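Materials and Everyday Objects
Week 4 handout: Bamboo as a material
20 September 2023

Reading: chapter 3 of the course pack, up to the section on glues.

Bamboo is a grass. The stem, called a culm, is hollow between the nodes and closed off by a solid wall at each node. A culm comes out of the ground at its full width and does not thicken with age the way a tree trunk does.

Strength comes from long fibers that run the length of the stem. They are packed more densely toward the outside of the wall. Bamboo therefore splits easily along the grain and is hard to break across it.

Terms to know
Culm: the stem
Node: the joint
Internode: the hollow length between two joints
Rhizome: the underground stem

Drying. Fresh culms shrink as they lose water, and fast drying causes cracks. For the Lumbao samples, note the weight at the start and again after 14 days. Keep them out of direct sun.

Cups are a common small use. Look at the grain and the darker band near the base.

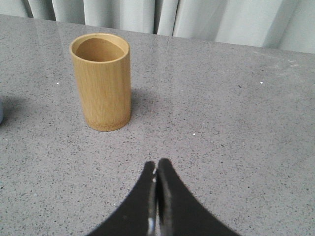
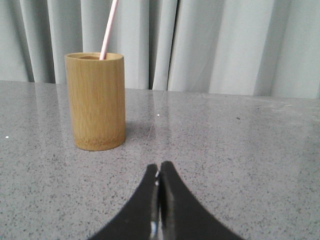 For October: bring your drying figures and a 200-word summary comparing bamboo with one softwood. Lab groups stay the same. The quiz on terms takes 20 minutes and covers weeks 1 to 4.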